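Take 61

By four in the afternoon Samira Khalaf had stopped hearing the word cabbage. Lelov said it every time. Cabbage, go. Cabbage, stop. Save it. Cabbage, go.

She had the gloves on, the headset on, the elbow thing strapped too tight. Her arm up, Lobo's arm up. Her thumb in, Lobo's thumb in, a hair later. You got used to the hair. The first week she'd gone home to her apartment in Skemville and reached for a mug and waited for something else to pick it up.

Cornley wanted 1,000 good ones by the end of August. Crate to basket, one cabbage, hand open, arm clear. That was a take. If you dropped it, a different folder. If you squashed it, a different folder and somebody had soup.

"Where are we," she said.

"Sixty."

"For the day?"

"For the day. Basket first this time, do the handle, then crate."

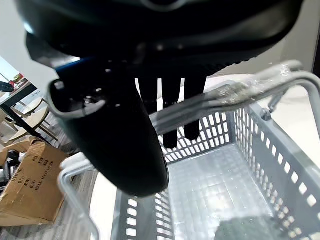
She hated the handle. The handle was thin and it moved when you breathed on it, and the fingers didn't feel anything so you had to watch, and watching from the wrist was like looking at your own knuckles through a straw. She switched to the head view. Switched back. Too much thumb. Out, out. Again.

"You're hesitating," Lelov said.

"I'm being careful."

"It'll learn the hesitating."

He'd told her that on day one and she'd thought it was a joke. Then they ran the first batch, 75 takes, all hers, fed in overnight, and in the morning they stood there with their coffees and let Lobo go by itself. It went to the crate. It stopped above the cabbage. It did a little dip to the left, and back, and then down.

Samira had gone hot all over. That was hers. The dip. She did it with doorknobs, she did it with car keys, her mother did it with a pen before she signed anything. She'd never once seen it from the outside.

"What's that?" Lelov had said. "Is that lag?"

"Probaly lag," she'd said.

So since then she'd been trying not to. Which was worse. You try picking up a cabbage like no one in particular.

"Reset," said Lelov. "Arms up. Basket's fine where it is. Go when you like."

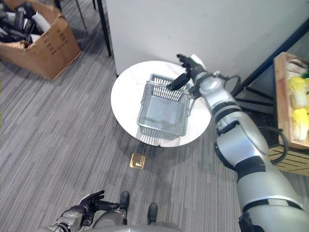
Right arm out, left hand waiting. The crate is over by the shelving.

She didn't go. She looked down, which made Lobo look down, and there were the feet. Black toes on gray carpet, next to where hers would be. She moved hers. These stayed put.

"Samira."

"Going."

Over to the crate. Arm low, wrist round, palm down. She thought about her rent, on purpose. If she thought about rent the dip didn't come. Fingers either side. Close. A creak in the headphones, leaf or motor, couldn't tell. Lift. Across. Don't rush the edge of the table. Open.

"Nice," Lelov said. "Clean. That's 61."

"Was it?"

"Very boring. Perfect."

She pulled the headset up and rubbed her nose. The room came back too big. Lelov had his chin on his fist and his socks on the rung of the stool, typing a note in the log with one finger.

"Can I see the others," she said. "The auto runs. From the lunch break."

"They're just auto runs."

"I know."

He shrugged and turned the laptop. She scrolled. Seven of them, all from the new weights, her good boring takes from the last couple of weeks mixed in with the old ones. No hands in the gloves for any of it. She picked one from the middle and let it play and stopped it over the basket.
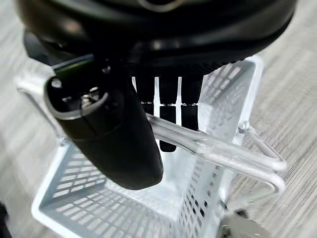

Auto run, wrist view, above the basket.

"It's fine," Lelov said. "It does the drop fine. Look at the pickup, the pickup's better than it was."

She ran it back to the pickup. The crate slid in under the fingers. Down it came, straight, no fuss. Like a person with rent to think about.

She played it again. Slower.

"There's no lag," she said.

"I know! Gone. I didn't even touch anything, it just washed out."

"Huh."

She held the bar with her finger and moved it a bit left, a bit right. The hand went up, the hand went down.
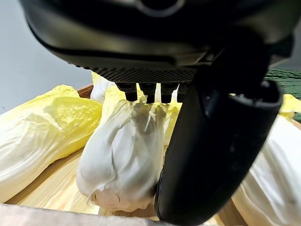 Auto run, the pickup. Stopped on contact.

"You ok?" said Lelov.

"Yeah. Whats left?"

"For today? Fourteen and we call it 75. You can do ten if your shoulder's bad."

"Shoulder's fine."

She did the strap up one notch looser. Headset down. Carpet, toes, the gold square in the floor, the table, all of it right where it had been. She raised her arm and over the table the other arm came up after her.

"Cabbage," Lelov said. "Go."

Crate. Low, round, palm down. And over the cabbage, just the once, she let her hand go left and come back.

"Keep that one?" he said after.

"Keep it," said Samira.

He was already typing.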